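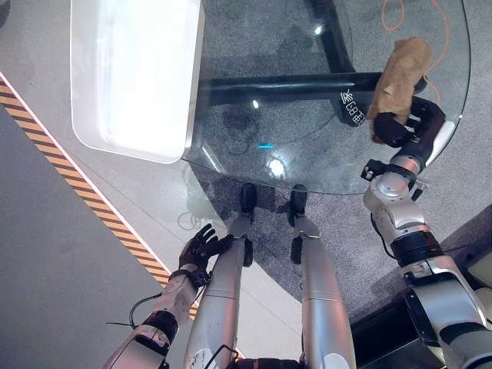 The glass table, with the cloth in the right hand.

The cloth had been a bath towel until Iolanda Assunção cut it up. She had a stack of the pieces on the shelf by the door, all the same brown, and she went through them faster than she liked. The joints had grease in them and the grease got on everything.

She had rented the bay at Drokum since the spring. Drokum was a shared workshop in a building that used to sell tile. There was a tape line on the floor and the rule was that you didn't step over it when someone's machine was powered. People mostly kept to it. Furtado, who had the bay next to hers and was building a boat that was too wide for the door, kept to it better than anyone, and would stand with his toes at the yellow and talk across.

"Is it wiping yet?" he said.

"It's holding the cloth."

"It was holding the cloth yesterday."

"Yesterday it dropped it when I moved the elbow. Today I moved the elbow and it's still holding it."

He thought that over and went back to his sanding.

The robot had come to her in pieces. The legs were from a company called Plelance that had gone out of business, and she had bought them at the liquidation for $500, with a box of spare bearings and no manual. The arms she had bought one at a time. The left was older and had been used hard by whoever owned it before her, and it ran a little slow. She had written a correction for that, and then another correction for the first one. The software was her own except for the balance code, which was Ornorent, a free package kept alive by a few people who answered questions at night.

What she wanted was for it to wipe a table. She had picked the glass one because it was the hardest. The depth sensor looked straight through the top and found the carpet, and as far as the robot was concerned there was a tray floating in the air over a black cross. The first week it had tried to put its hand through. It hit the edge of the glass with its knuckles, stopped, backed up, and tried again in the same place. She had let it do that three times before she hit the switch.

Her brother told her on the phone that she should start with a wooden table.

"Everybody starts with a wooden table," she said.

"Maybe there's a reason."

"Mom's table is glass."

He didn't say anything for a bit. Then he asked if she was eating properly.

Their mother's table was in the kitchen of the house they had both grown up in, and their mother still lived there and still wiped the table after every meal, leaning on it with one hand. In August she had leaned on it and gone down. She wasn't badly hurt. She had a bruise on her hip and she was angry at the table. After that she had refused a cane, a woman from the agency, and a bell to wear around her neck. When Iolanda told her about the robot she had said, "Can it do the corners?"

"It's round, Ma. Your table is round."

"The edge, then. Crumbs go to the edge."

So Iolanda was working on the edge.

She had a trick for the glass now. The camera could pick up the rim, a thin bright line, if the overhead lights were on and the window shade was down. From the rim she could get a circle, and from the circle she could get a flat surface, and she told the robot that the surface was solid whatever the sensor said. It took her 23 tries to get a circle that didn't wander. When the reflections moved, the circle moved with them, and one time it decided that a light in the ceiling was lying on the table and needed to be wiped off.

She sat down on the stool outside the tape with the laptop on her knees. It was a little after 5 and the heat had gone off in the building. Furtado had stopped sanding.

"I'm going to run it," she said.

"Want me to stand somewhere?"

"There's fine."

She checked the robot's view on the laptop. The tray, the black bars under the glass, the two feet at the rim. She checked the grip on the right hand. She drew the circle and it sat where the rim was and stayed there. She pressed the key.

The right arm lifted. The shoulder made the noise it always made, which she had stopped hearing months ago and heard now. The hand came in over the table with the cloth bunched up in its fingers and went down, and she watched the number for the wrist, which was the only thing that would tell her about the glass. The number was nothing, and nothing, and then it was a little more than nothing. The hand had stopped.

"It's on there," Furtado said.

"Quiet."

The hand moved along the edge. It went slower than a person would. It went from the right side toward the feet, following the curve, and it pushed the cloth ahead of it in a lump because she hadn't worked out how to make it lie flat. Near the feet it paused. The left arm came up for balance, late, and the whole machine rocked and steadied. Then the hand went on to the tray and touched the side of it and stopped there, because that was the end of what she had written.

She hit the switch. Then she stepped over the tape, got down on her knees, and looked across the top of the glass with her cheek nearly on it.

There was a track along the edge where the smudges were thinner. It was as wide as her palm and a couple of inches of it near the feet had been missed. Beside it, for most of the way, there was a new streak of grease.

"Well?" Furtado said.

"It made it dirtier."

"All of it?"

"No," she said. "Some of it's clean."

He came to the line and bent down to look, though he couldn't have seen much from there. Then he asked if she wanted coffee, and she said she did.

While he was gone she pulled the cloth out of the fingers. They let go easily with the power off. She folded it with the black side in and put it in the bin, took a fresh one from the shelf, and stood holding it. A cloth could be folded in four and clipped to the palm. Her mother folded hers in four. She had never clipped it to anything, but she folded it, and when one side was done she turned it over.

Iolanda folded the cloth in four and tried it against the black palm. It was too thick. She unfolded it once and tried it again, and then went to look for a clip.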